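Warusano Community Help > Home & Garden > Furniture

White stain on glossy white table, and is it worth sealing?

Posted by latside_mom, 6 January 2026
3,136 views

Hi all, hoping somebody can help, writing this fast on my lunch break.

We bought a secondhand dining table off the Latside swap page. White, glossy top. No paperwork, no brand sticker underneath that I can find. Seller said she "thinks" it's lacquer over MDF but wasn't sure. Paid 180 for it with four chairs so not complaining.

Problem one. It has a dull patch near one end, maybe from a hot dish before we got it? You can only see it with the light coming in low. Runs kind of cloudy. Doesn't feel rough. I tried dish soap and warm water, nothing. Tried a magic eraser on a tiny bit and I think I made it worse so I stopped.

Problem two. My kids do homework and slime and everything else on it. Is there something I can put on top to protect it? My sister in law says wax. The guy at the hardware store says never wax. I don't want a tablecloth, whole reason I wanted white was to make the room brighter, it's a small room with gray walls and one window.

Also it yellows, right? Do they all yellow? We've had it since May and I can't tell if I'm imagining it.

Thanks in advance. Budget is small. Not looking to hire anybody.

14th_and_elm
Member, Furniture and Floors

OK few things.

Stop with the magic eraser. It's very fine sandpaper basically. On matte paint fine, on gloss it takes the shine right off and that's the spot you made. Fixable though.

First find out what the top is. Turn the table over or look where the leg bolts on. If there's a thin edge strip that's a slightly different white from the top, probably laminate. If the white wraps around the corner with no line at all, probably sprayed lacquer or paint. Matters because you can polish lacquer and you really can't polish laminate, once the shine is gone on laminate it's gone.

Let's say lacquer. What I'd do:

Wash with a drop of dish soap, rinse with plain water, dry it. Let it sit an hour.
Get a plastic polish or a fine car polish, the kind for swirl marks. NOT rubbing compound, too coarse.
Soft cloth, old t-shirt is fine. Pea size amount. Small circles, light pressure, a minute or so. Wipe it. Look at it from low down.
Still dull, do it again. Don't press harder, just repeat it.
Do a test somewhere dumb first, like the end that's against the wall.

I did ours this way, bought at the Umali outlet years ago, had a ring from a pizza box. Took me a whole evening because I kept going too small on the area and it left a shiny island in the middle. So feather it out. Go wider than you think each time with less and less polish.

If it's a heat mark down in the finish (cloudy, smooth to touch, like you describe) polishing might only get you partway. Some people use a hair dryer on low to drive moisture out. Worked for me on a brown table, never tried on white. Keep it moving and keep your hand next to it, if it's too hot for your hand it's too hot for the table.

On wax. Paste wax on gloss white is a pain. Streaks, grabs dust, and then nothing else sticks to it if you ever want to refinish. Your hardware guy is right on that one.

Yellowing depends on the finish. Old oil based stuff goes yellow for sure. Newer water based ones hardly at all. Lift up something that's been sitting in the same spot for months and compare. If you see a whiter shape underneath then yes it's yellowing. If not it's probably your lightbulbs, warm bulbs make white look like butter.

tapwater
New member

toothpaste. white kind not gel. my grandma did it on everything. rub it in and wipe off. might scratch it idk but the patch will be gone

also just get a tablecloth lol they're cheap

greenhallway
Regular, 19 posts

Would skip the toothpaste, sorry, it's gritty and every brand is different. Agree with 14th_and_elm on most of it.

Adding the protection part since that got kind of skipped.

You have three kids worth of slime or whatever so I wouldn't bother with any coating. What you want is a clear cover. They sell clear vinyl by the yard at fabric places, and there's a thicker kind sold as a "desk protector" cut to size. Trukier makes one, there are others, I don't think the name matters much. Get the thick kind, the thin stuff wrinkles and never lies flat.

Measure twice. Mine came a half inch short on one side and it bugs me every day.

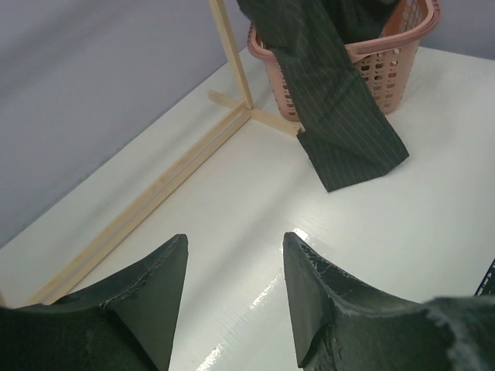 Couple of warnings on the vinyl. It can stick to a glossy finish, especialy if the finish is fresh or the room gets hot. Peel it up every couple weeks, wipe both sides, let it dry, put it back. If water gets trapped under there you'll get a new cloudy patch right next to your old one. Ask for "non-plasticizer" or just "safe for lacquer" when you order, the cheap ones can soften the surface over time and leave it tacky.

If you don't want to look at plastic all day then do what we did for the first year, which was a big silicone mat that only comes out for homework and crafts. Rolls up, goes behind the couch. Kids forget it half the time but half is better than none. Permanent marker will still find its way around it. For marker on gloss use rubbing alcohol on a cotton swab, quick dab, wipe right away with a damp cloth. Don't let it sit. Test that first too, alcohol can haze some lacquers.

Daily cleaning, just a damp microfiber and then a dry one. The dry one is what gets rid of streaks. No sprays that say "polish" or "shine", they build up and then you're back to cloudy. No bleach wipes. I know the wipes are handy. They dull it slowly and you don't notice till you move a placemat.

Hot stuff, get real trivets. Cork ones with some thickness to them. The knitted kind look nice but the heat goes right thru.

As for the gray walls, white table does help a lot in a small room. The glare is the tradeoff. In the late afternoon ours bounces light right in your eyes. A sheer curtain fixed it mostly.

And if the patch won't come out, a bowl of fruit on top of it. Ours has had one there for ages.

latside_mom

Thank you!! OK looked underneath, no line at the corner so I guess it's sprayed. Will try the car polish this weekend on the wall end first. Ordering the thick vinyl too. Not doing toothpaste, sorry tapwater.

One more thing, does the polish smell? Littlest one has asthma. I can do it with the window open but it's cold out.

14th_and_elm
Member, Furniture and Floors

Some do. Get a water based one and do it when the kids are at school, crack the window for an hour after. Read the back of the bottle. Mine had hardly any smell but I've thrown the bottle out so can't tell you which it was.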